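Gwynne to Wamgate bike route opens after two years of work

The last gap in the long-distance cycling route between Gwynne and Wamgate has been closed, and riders can now cover all 447 miles without using the state highway.

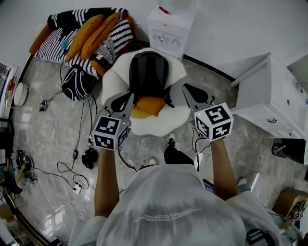 Keegan Lévesque rode it in August, before the final signs went up, and said the new stretch past Broda was the part he would go back for. The climb out of the river valley is steep, he said, but there is shade for most of it and hardly any traffic.

The missing piece was a 72-mile section between Broda and Irnar. Until now, touring cyclists had to share the highway with logging trucks or load their bikes onto the morning bus, which carries four at a time. The new section follows an old rail bed as far as the Irnar bridge and then joins county roads.

The surface is packed gravel on the rail bed and blacktop after that. Tires narrower than 32 mm are not recommended before the bridge. Water is available at Broda and at the former station in Irnar – there is none in between, and the store marked on older maps has closed.

Two campgrounds have opened along the way. Both have tent sites, toilets and a covered place to lock bikes. Sites cannot be reserved, and riders arriving after 9 p.m. should use the self-pay box at the gate. The hostel in Wamgate will keep its bunk room open through October.

Florante Yap, who drew the route map, expects most people to take nine or ten days over the full distance. He suggests starting in Gwynne, as the wind usually comes from behind on the open ground near the end. Printed maps are on sale at both ends of the route, and a version for GPS units can be downloaded free of charge.

The tunnel west of Irnar has no lighting, so front and rear lights are required there at all hours. It will be closed to bikes in winter, with a detour posted on the county road.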